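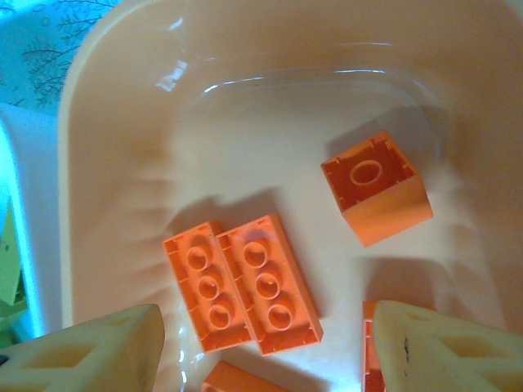
Wer Bausteine nach Farben sortiert, findet beim Bauen nichts wieder, meint Theda Ehlers. Sie würde alles nach Form trennen, die Zweier zu den Zweiern, die Achter zu den Achtern, und die Farbe käme erst danach. In der Spieleausleihe Flukholm wird es trotzdem anders gemacht. Dort liegen die Steine künftig farbweise beisammen, Orange für sich, auch wenn lange und kurze Steine dabei durcheinandergeraten.

Die Ausleihe in der Courtoisstraße stellt zum Jahreswechsel ihren gesamten Bestand an Bausteinen um. Bisher gab es fertig gepackte Kisten mit gemischtem Inhalt, jede mit 450 Steinen. Künftig können Familien, Horte und Kindergärten kleinere Mengen einer einzelnen Farbe mitnehmen, wahlweise 100 oder 200 Stück. Die Leihgebühr beträgt 2 Euro pro Farbe und Woche, die Kaution entfällt.

Sortiert wird von Hand. Die Steine kommen zunächst in große Kunststoffwannen, werden durchgesehen und anschließend in Beutel gefüllt. Angebrochene oder stark zerkratzte Teile werden aussortiert. Steine mit Verfärbungen bleiben im Verleih, solange sie noch fest sitzen. Blau und Weiß sind nach Angaben der Ausleihe bereits fertig, bei Grün fehlen noch die flachen Platten.

Den Anstoß gaben Rückmeldungen aus dem Hort Plorkside. Die Kinder hatten dort im April ein Stadtmodell gebaut und für die Dächer fast nur orange Steine gebraucht. Dafür mussten mehrere gemischte Kisten ausgeliehen werden, der größte Teil des Inhalts blieb ungenutzt.

Ehlers, die selbst regelmäßig ausleiht, hat ihren Vorschlag schriftlich eingereicht. Die Ausleihe will ihn nach der ersten Saison prüfen. Denkbar sei eine zusätzliche Unterteilung in lange und kurze Steine – dafür fehlten derzeit aber die Regalfächer.

Vorbestellungen werden ab sofort am Tresen angenommen. Gemischte Kisten, die noch unterwegs sind, können wie gewohnt zurückgegeben werden und müssen nicht vorsortiert sein.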